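Search this forum Search titles only By:

Storing loose tea: tins, jars, or leave it in the bag?

Last updated: Friday, November 25, 2022

wulano_kettle wrote:
Hello everyone, and happy long weekend to those who get one! I have a question that has been bothering me ever since I cleared out my late aunt's pantry and came home with far more tea than one person can drink. Most of it is black, with some lovely smoky stuff and a green I'm a bit afraid of. My aunt kept everything in steel canisters and swore by them. My neighbor Ngozi Ugwu says tea should stay in the foil bag it came in, folded down tight with a clip, and that a canister is mostly for show. What do you all do? I live in a small place and the only free shelf is beside the stove.

stostberg74 wrote:
Oh, what a nice thing to inherit. I'm firmly with your aunt. I've kept tea in steel since 2000, when we moved to Cidden and I finally had a cupboard of my own, and I wouldn't go back. Get one with a lid that takes a little effort to pull off. I keep mine together in an open basket so I can lift the whole lot down and rummage, and I don't have to reach to the back of the shelf with my bad shoulder. 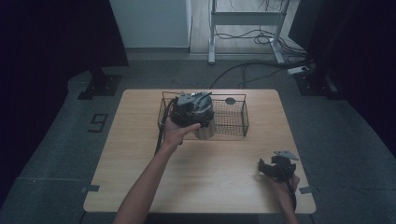 The one thing I'd beg you not to do is use the shelf beside the stove. Heat and steam will ruin good tea faster than anything, and the smoky one will get into its neighbors too, so give that one a home by itself (mine lives in the hall closet with the board games, and my husband has stopped asking).

Yetunde Eze wrote:
I have to disagree a little, stostberg, though I love the hall closet. A big canister that's only a quarter full of tea is three quarters full of air, and you let in more every time you open it. I'm with Ngozi on the foil bag. Squeeze it flat, clip it, and then put the bag inside the canister if you like how it looks. I did that with a second flush from Adeyemi's that I bought in May and I'm still enjoying it now.

stostberg74 wrote:
Well, I can't argue with bag inside canister, except that I'd never manage to get the scoop in! I buy small amounts and finish them, so the air has never bothered me.

cozymug308 wrote:
Glass jars here, and I know, I know, light. But they're in a dark cupboard with the door shut, and I can see what I'm running low on. Nobody in my house has ever complained, and my mother complains about everything. Wash out whatever you use very well, though. I once put a good oolong in a jar that used to hold cumin and I drank curry for a month.

Yetunde Eze wrote:
Cumin oolong, oh no. Same goes for old canisters, wulano. If your aunt's have been holding smoky tea for years, sniff the lids before you put anything delicate in there. Leave them open on the windowsill for a few days and try again.

wulano_kettle wrote:
You are all so kind. I sniffed the lids this morning and 4 of them smell like a campfire, so those will stay with the smoky tea and the rest can have a good airing. I'm moving the lot to the linen closet. Ngozi is coming over Sunday to help me drink the green, and I'll tell her she has an ally. Does anyone know if green that old is still worth brewing, or should I just put it on the roses?

cozymug308 wrote:
Brew it cooler than you think and taste it first. The roses can wait.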